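# The Unmade Hour

Bedrooms get tidied last. Kitchen first, then the bathroom, then whatever guests might walk through. The bed waits. I've been making mine badly for years and this summer decided to learn, mostly out of guilt over a white duvet cover from Skultska that cost 110 dollars and looked like a dropped napkin by noon.

Rule one - clear it before you touch it. Clothes off. All of them, even the clean ones.

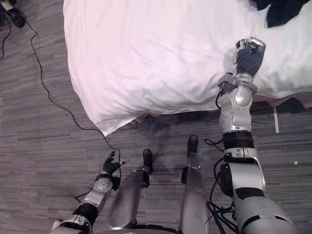

*Dark cloth on a white sheet. Clothes first, creases second.*

Then the sheet. Pull from the corners, not the middle. A rounded corner is a pain, the fabric gathers up and hangs in little pleats, and you can tuck it or let it go. I let it go. Woten sells sheet clips, 6 to a pack, and mine are in a drawer somewhere.
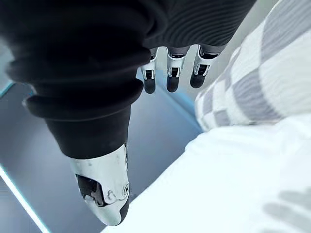 Cotton is what most people buy and most people dry it too long. Take it out early, shake it hard, get it on the bed while it still has some give. Anything with a fine rib is different. Ribbed black fabric bunches into fat rolls wherever it bends, and smoothing it with a palm does next to nothing, so hang it up and leave it alone. Same for the knit throw I got from Drellow in November. Folded it once, regreted it.

Pillows. Big gray and off-white checks hide alot, and they save a white bed from looking like a clinic. Prop them on the headboard, don't lay them flat.
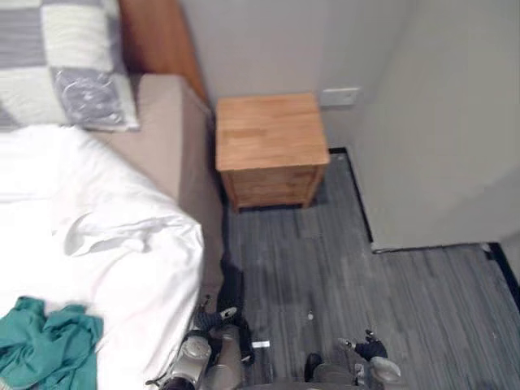

The duvet goes on last and gets one good snap from the foot end. One. After that you are just moving the wrinkles around. Let a bit hang over the side, straighten that edge, walk away. The Þrastardóttir bedding catalog runs to 57 pages and every duvet in it is slightly rumpled - I take that as permission.

Last thing, the floor. Whatever came off the bed usually landed there. Pick it up, then vacuum along the stripes if your carpet has them. 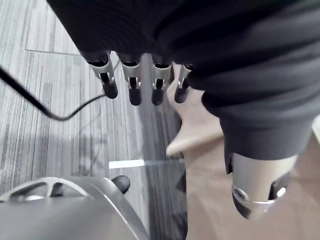 *Striped gray carpet, with a faint seam between the tiles.*

Whole job fits inside a pot of coffee. Pillowcases I'm still working on.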